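Home Notebook Projects People Contact
Bench notes: getting the indigo vat to behave
2025-03-09 – Asuka Hosoda
3 min read

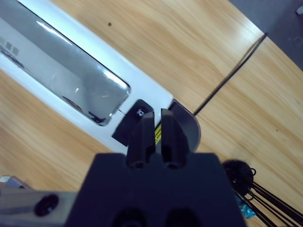
White tray-like object with the clear window, back room at Lallthorpe.

Vat B finally came into reduction overnight and I am so pleased with it! When I lifted the lid at breakfast the liquid under the surface had gone that murky yellow-green, with a coppery skin on top and a good fat flower of bubbles in the middle. Vat A is still sulking. Same water, same indigo, same lime, so the fructose has to be the difference. A got the old bag that has been open since December, B got the new one.

Recipe for B, so I don't lose it again: 300 g fructose to 100 g indigo and 200 g lime, hot water, stirred in one direction and left alone. I kept wanting to stir it again. Don't.

Dipped the first skein of the Murakami wool at ten. Wetted out properly this time (Analyn caught me skimping on that last round and she was right, the patchy skeins are still hanging by the door as a warning). It came out green, turned while I held it, and by the time I had it over the rail it was a clear mid blue with hardly any streaking. Second dip gave a real jump in depth. Third dip, not much more. I think the vat was tired by then and wanted a rest – try the third one tomorrow morning before anything else goes in.

Cotton is another story. The Zorkilel cloth takes the color fast and then loses half of it in the rinse. Hervé thinks there is still size in it from the mill. I boiled a strip with soda ash for an hour and the water went the color of weak tea, so he may well be on to something. Boil the rest of the piece, dry it, cut new strips and run them next to the unboiled ones.

pH: strips say 11 for B, which is fine for cotton and a bit fierce for wool. Short dips for the wool, then a vinegar rinse. Handle of the first skein is still soft, no crunch.

Krešimir asked about shibori samples for the Curnano people. Two folds and one stitched piece should be plenty, and I'd love to try the stitched one on the boiled cotton. Yasuo has the good thread.

Swatch card is numbered 1417, dips marked in notches along the left side. Please don't trim them!

To do
– more lime for A, then wait a day
– buy fructose, small bags
– ask Yasuo for thread
– light test: half of each swatch under card in the south window
– new lid for B, the old one has warped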